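Call for participants: Two-Arm Simulation Group, Pukura student robotics project

The Pukura project is opening places for its next working period, which starts in May. Pukura is a student project run out of the Nassar Building at Dostidton Technical College. Participants write and test control code for a pair of robot arms in simulation. All work is done at a keyboard. Places are open to enrolled students from any department and to members of the college robotics club. 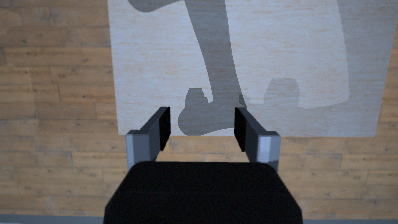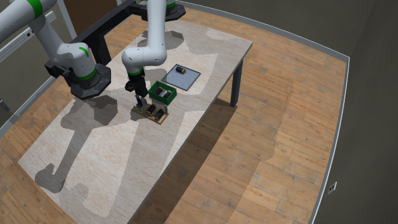
Simulator views: gripper with fingers open (first); work table with both arms (second).

Background

The project began as a club entry for the Plilham two-arm challenge, a student competition for pick-and-place programs. Entries are submitted as code and run by the organizers on their own machines, with object positions that the teams have not seen in advance. Last year's entry handled single-arm picks well and lost most of its points on motions where both arms needed the same part of the table. The code from that entry is the starting point for this year's work.

The base task is to move short cylinders between a tray, an open-top crate and a mat, all on one table. The start layout changes from run to run. A cylinder may lie on its side at any angle, next to another cylinder, or close to a crate wall. Each arm carries a two-finger gripper. A run counts when every cylinder is at its assigned place and both arms have returned to the rest position.

A full evaluation is 100 runs with fixed random seeds. The competition allows 600 simulated seconds per run. Our current code finishes well inside the limit when it finishes at all. The usual failures are a finger landing on the crate wall, a grasp on one cylinder that pushes its neighbor away, and both arms waiting for each other until the clock runs out.

Work areas

There are 4 work areas. Applicants name a first and a second choice.

Grasp selection. Given the position of a cylinder and whatever is next to it, choose the gripper angle and the approach path. The present method tries a short fixed list of approaches and takes the first one that does not collide. It has no notion of how good a grasp is. We want a scoring method that runs fast enough to be called again in the middle of a motion. You should be comfortable with vectors, rotation matrices and basic geometry.

Two-arm scheduling. Decide which arm takes which cylinder, in what order, and when one arm has to stay clear. The present scheduler locks the entire table whenever either arm enters the middle zone. This is safe and slow. It also deadlocks in a small number of layouts, which are saved in the repository under the name "standoff." Some background in search or graph algorithms is useful.

Perception. Estimate object positions from rendered camera images, from fixed views and from views that include the gripper. Shadows are the main difficulty. With a low light angle the arms throw large dark shapes onto whatever lies under them, and the present detector, which relies heavily on brightness, sometimes reports a shadow edge as an object. The group has a set of 800 labeled renders and a script for producing more. Experience with image processing is expected. Experience with neural networks is welcome but a classical method would be accepted if it performs.

Test and tooling. Maintain the scripts that run evaluations, collect logs and compare results between code versions. This area also covers scene variation: floor textures, wall layouts, light direction, rugs and other background items that should make no difference to the result and at present sometimes do. The person in this area sees every failure first and writes most of the bug reports. Good scripting habits matter more than robotics knowledge.

What participants do

Each participant joins one area and works with one or two others in it. There is one group meeting a week, at 5:30 p.m., in the ground floor lab of the Nassar Building. It lasts an hour and is used for reviewing results and deciding what gets merged. Outside the meeting you set your own hours. Past participants have put in between three and six hours a week, more in the final stretch before submission.

Code changes go through review. A change that touches motion code must come with an evaluation log from before and after. Changes that improve the average and break a layout that used to work are normally sent back - the competition scores the worst runs heavily, and we follow the same rule.

Each area hands in a short written report at the end of the working period. Two pages is enough. Reports from earlier groups are in the repository and are worth reading before you apply, especially Walid Nseir's notes on why the middle zone is the size it is.

Requirements

Working knowledge of Python. You should be able to read someone else's module and change it without rewriting it.

Basic use of version control: branch, commit, merge, resolve a conflict.

Enough linear algebra to follow a chain of coordinate frames from the table to the fingertip. The test and tooling area is exempt from this one.

Attendance at the weekly meeting. Remote attendance can be arranged with Yeshi Adugna, who coordinates the schedule.

You do not need your own graphics hardware. The lab has machines that can be reached remotely, and evaluations are queued on them overnight. A laptop that can edit code and open a remote session will do.

Prior experience with physical robots is not required.

Credit and conditions

The project is unpaid. Students in engineering and computer science may register it as an independent study with Rasha Aoun as supervisor, subject to department approval, which has to be requested before the working period begins. Students in other departments should ask their own advisor. Club members may take part without credit.

Code is released under an open license after the competition results are out. Contributors are listed by name unless they ask otherwise. Participants may use their own part of the work in a portfolio or a thesis at any time; please wait for the release before publishing anyone else's.

Travel to the Plilham event is possible for a small number of participants. It is not guaranteed and does not depend on work area.

How to apply

Send a single message to Murali Fernandes through the project page on the Dostidton student portal. Include:

- your name, department and year
- first and second choice of work area
- a link to, or a copy of, some code you have written, of any kind, up to a few hundred lines
- one paragraph on a bug that took you a long time to find, and how you found it
- any weeks in which you will be unavailable

Do not send a resume. Group submissions from friends who want to work in the same area are fine, but each person sends a separate message and is considered separately.

After a first reading, applicants are invited to a practical session in the lab. You will be given a saved run that failed, the log, and the simulator, and asked to work out the cause. Ita Carroll runs these sessions and will answer questions about the tools while you work. The session takes 45 minutes. A correct diagnosis is not necessary for acceptance; we look at where you start and what you rule out.

Questions on the technical content go to Murali Fernandes, and questions on credit to Rasha Aoun. The lab is open to visitors in the half hour before each weekly meeting, and a simulator session is normally running then. Applications close at noon on the last day of classes before the May break. Replies go out within a week of closing.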